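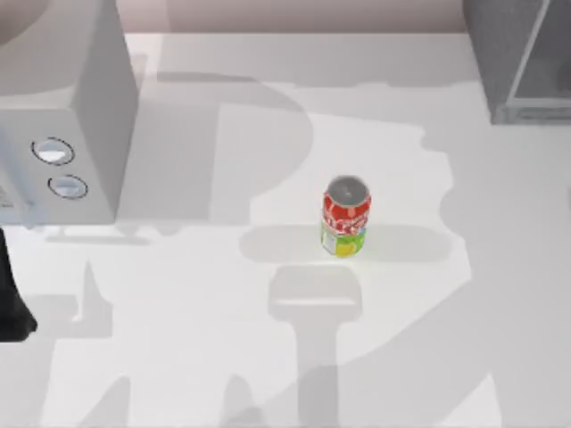
The Jutitbridge water treatment works opened to visitors in March. I joined the morning tour, led by shift engineer Usha Alva. The route ran from the river intake to the clear water tank, with a stop at the control room.

Raw water passes through a coarse screen and then a fine one before it reaches the mixing chamber. Alum is dosed at the inlet, and the dose is set from jar tests run every 2 hours. After heavy rain the interval is shortened. Flow at the time of the visit was 3,021 cubic meters per hour, read from the panel in the intake building.

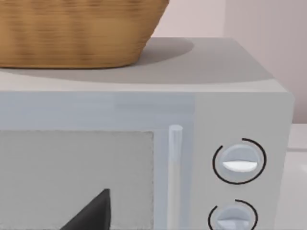

SITE VISITS: WATER SUPPLY

The works has seven rapid gravity filters, all of the same design. Each holds a bed of graded sand over gravel. Backwashing starts on head loss or on elapsed time, whichever comes first. We watched filter four go through the air scour and the rinse. The inlet valve, made by Vorneo, was slow to seat, and Kenneth Dimaculangan of the maintenance team noted it for inspection. 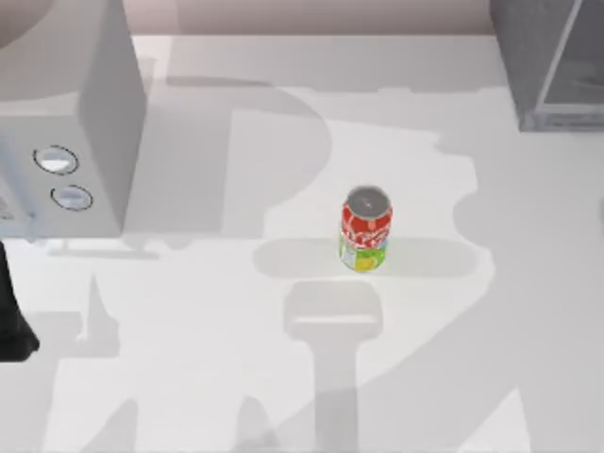
Soda can, red above and green below.

Sludge from the clarifiers is thickened on site and pressed into cake. The press building was the loudest part of the tour, and ear protection was handed out at the door. The cake goes by truck to the Varghese yard. The return line, 500 millimeters in diameter, takes the pressed liquor back to the head of the works,
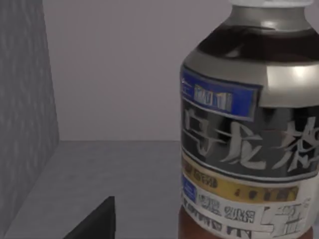

where it is blended with raw water ahead of the mixing chamber. Alva said the blend ratio is kept low to avoid upsetting the alum dose. Chlorine contact is in a baffled tank below the car park, closed to visitors. Treated water leaves by two mains, one of them feeding the Jusley reservoir.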